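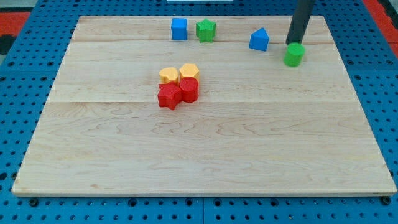

How far ahead should you order T-shirts for a family reunion?

Five weeks before the day is comfortable, if you already know everybody's size. If you still have to collect the sizes, start two months out and be ready to pester people.

My cousin's wife asked me that at the end of the summer and I gave her a much longer answer on the phone, poor woman, so I thought I'd write it all out while I still remember it. We had our reunion in Clirunville this year, my first time being in charge of the shirts, and I learned a lot of it the hard way.

We ordered 60 shirts. I had sent out one cheerful email asking for sizes and figured that would do it. I got eleven replies, and four of those were about potato salad. My uncle Roel Nijs wrote back "same as last time," and last time was nine years ago and he was a good deal skinnier then (sorry, Roel, you know I love you). What finally worked was calling one person in each household, usually whoever does the laundry, and writing the sizes down while I had them on the line. It took me three evenings and I enjoyed it more than I expected to, because you end up hearing about everybody's knees and new puppies and who is learning to drive.

Then there was the color. I wanted a soft heather green. My sister wanted navy, and my brother-in-law Koen wanted bright orange so he could find his kids at the lake. We went with orange! I was grumpy about it right up until the afternoon his littlest one wandered off toward the boat ramp and I spotted her from the picnic shelter in two seconds flat. So I've come around to orange, at least for the small children. I still look like a traffic cone in mine.

The whole order came to $556 with shipping, and I asked each household to chip in by the shirt. Please collect the money at the same time as the sizes. I didn't, and I was still getting envelopes in the mail long after everybody had gone home, one of them with a very sweet card and no check in it.

A word about the wording, too. We lost my grandpa in April, and there was a lot of back and forth over whether his name should go on the front. Some of the cousins thought it would be too sad to look at all day. In the end we put the family name across the front and, very small on the back just under the collar, the thing he said every single time he left the house, "Well, I'm off like a herd of turtles." My aunt read it off the back of the person ahead of her in the lunch line and laughed until she had to sit down on the cooler, and then she cried a bit, and then she went and got her corn.

If you do put a saying on yours, have two people read the proof. I had our last name spelled with one A too few on the first one and looked right at it three times without noticing. Luuk caught it over my shoulder while he was waiting for his toast.

Order a few extras in large and extra large, and one or two in a kid's size for the cousin who shows up with a friend. I have three left over in the hall closet if anybody wants one, all orange, all large.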